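Household Routines, handout 4: clearing a shared table
Notes by Aled Parry, for the evening group. Typed fast, so forgive the layout. Bring it back in January, we carry on from section 5.

## 1. What we did last time, quickly

- floors before tables or tables before floors (tables. crumbs fall)
- the two-basket idea
- cloth storage, which we didn't finish – see section 4 below
- Soudabeh Talebi's reading on "drop zones", pages 13 to 36. If you only have time for one part, read the bit on hallways

Definitions again, people were mixing them up:

**Drop zone** – any flat surface where things land when someone comes in. Not a storage place. Nothing has a home there.

**Home** – where the thing lives when it's not being used.

**Parked** – out of its home on purpose, for a short time, someone knows why.

**Stray** – out of its home, no plan.

Most tables in a house with kids or guests are a mix of parked and stray. The job is telling them apart. Moving stuff is the easy half.

## 2. The kitchen table problem

Kitchen tables get used for eating, homework, mail, snacks, folding, mending, phone calls. In Talebi's survey of her own building, 85 households answered, and the kitchen table came out ahead of the couch and the hall shelf as the place things get left. One building, one city, so don't lean on it too hard. But it fits what you all said in the first class.

Round tables are a bit worse than square ones for sorting. No corners, so there's no natural "this corner is mail". People push things toward the middle and the middle fills up. If you have a round one, use a tray as your corner.

Soft covers are another thing. A blanket on a table is nice to lean on and warm on the arms, but things don't slide, so you can't sweep them to one side with your forearm. You have to lift each item. Slower, fine, plan for it.

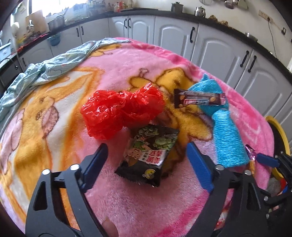
Sort by kind first, by owner second. Owner arguments eat the whole evening, kinds don't. On a table like this one, with the pink blanket and the cartoon animals, I get two kinds straight away: food packets and textiles. The black packet with the green beans on it and the snack bar are food. The fuzzy turquoise thing under the bar is textile, so is the thin pale cloth bunched up along the edge. The shiny red bag goes in a third pile called "check", you don't guess at a bag. Then the blanket itself, which is also textile but gets done last becuase everything else is standing on it.

Somebody asked why not start with the blanket, grab the four sides and lift the lot like a sack. Please don't. You get one large mess instead of a spread out one, and anything crushable ends up at the bottom.

## 3. Working order

1. Stand back. Look for anything that can spill or break. Those go first, to the counter.
2. Food. Sealed goes to its home. Open gets closed (clip, jar, whatever) and then goes to its home. Pieces of wrapper to the trash.
3. "Check" pile. Open each bag, look in, decide. If you can't decide in a minute it's parked, write a note on it.
4. Small textiles. Shake over the table, not over the floor. Yes I know. Table is getting done anyway.
5. Large loose cloths.
6. The cover. Fold inward from the edges so the crumbs stay in, carry outside or to the tub, shake.
7. Wipe the bare table. Let it dry before the cover goes back on.

Notes on step 2: a snack drawer works better than a snack shelf. Flat packets stand up in a drawer like files and you can read the tops. On a shelf they fall over and the ones behind get forgotten. Tilt test: if a packet won't stand, the drawer is too wide, put in a divider. The Trastau dividers are OK, cut-down cereal boxes are the same thing for free.

Bars separately from packets. They slip underneath.

Notes on step 4: fuzzy items pick up everything. Keep them away from open food, and away from each other if they shed. A lint roller by the drawer is worth the space. I use the Wultari one, any will do.

## 4. Folding (left over from last time)

Thin cloth and plush cloth don't fold the same.

**Thin** – twists into ropes the second you drop it. Find one corner, run your hand along the edge to the next corner, then fold. Don't try to find the middle first. Three folds, then roll if the drawer is shallow.

**Plush** – fewer folds, bigger folds. Half, half, then thirds. If you force a fourth fold it springs open. Print side out so you know which one it is without opening it. With a border band, line up the band first and the rest follows, mostly.

**Ribbed or stretchy** – lay flat, don't hang. Fold once.

Demo of all three next class. Bring one thin and one plush from home. Any size, but nothing king-size please, the tables in our room are small and last time we ran out of table at almost 100 inches of duvet.

## 5. Keeping it clear

Haven't got far with this one. Some points to argue about in January:

- one tray per table, and when the tray is full it gets emptied, whoever fills it
- snacks may be eaten at the table but not stored there
- bags emptied the same day they come in
- cloths go back on a hook or in the drawer. The back of a chair counts as stray (Virk's chapter disagrees, have a look and tell me what you think)

Rule for shared homes: you can move someone else's thing, you can't throw it out. Parked by you means a note from you.

## Homework

Pick one table. Clear it using the working order, all seven steps. Write down where you got stuck and at which step. Half a page is plenty. Dont tidy it beforehand, I want the real one.

Do it again a week later on the same table. Note which things came back. Those are the ones with no home, or a home that's too far away.

Optional: the Fellunex booklet has a blank sorting chart at the back, copy it if you like charts. There's a stack by the door.

Questions to me or to Soudabeh, either is fine. She has the spare booklets too.

A.P., 25 December 2021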